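Subject: Re: [Udov-home] How do you all store spare cords?
Date: 29th October

On the list, Huanca Annex wrote:
> We have about 78 loose cords in one drawer and
> they are a single knot by now. Bags? Boxes? Help!

Oh, I do feel for you, we had a drawer just like that until last January! What finally worked for us was folding each cord into long loops, with a little tie at the middle, and standing them all in a plain cardboard box.

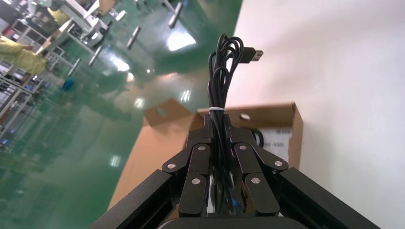

USB cord with its white tie, and the box with the hand holes

Please don't wind them around your elbow (I did it for years), as it puts a twist in them that never quite comes out. Power cords are stiffer, so I lay them out on a white tabletop and fold back and forth in lengths as long as my hand.
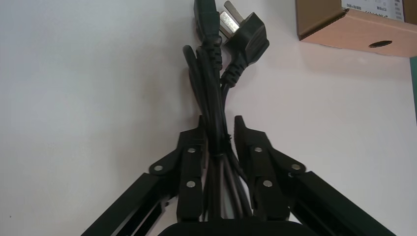
If the bundle springs open, fold it again a bit looser and squeeze it while you put the tie on. I bought a pack of 105 ties from Rakmont and still have plenty, so do write if you'd like a few. And clear the table between batches, or the knot starts all over again!
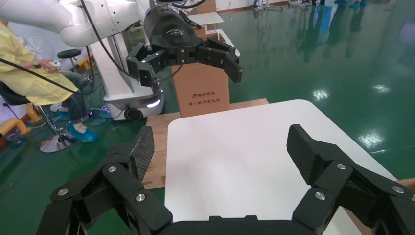

Tabletop clear, tan box standing behind

Warm wishes from all of us at Hirness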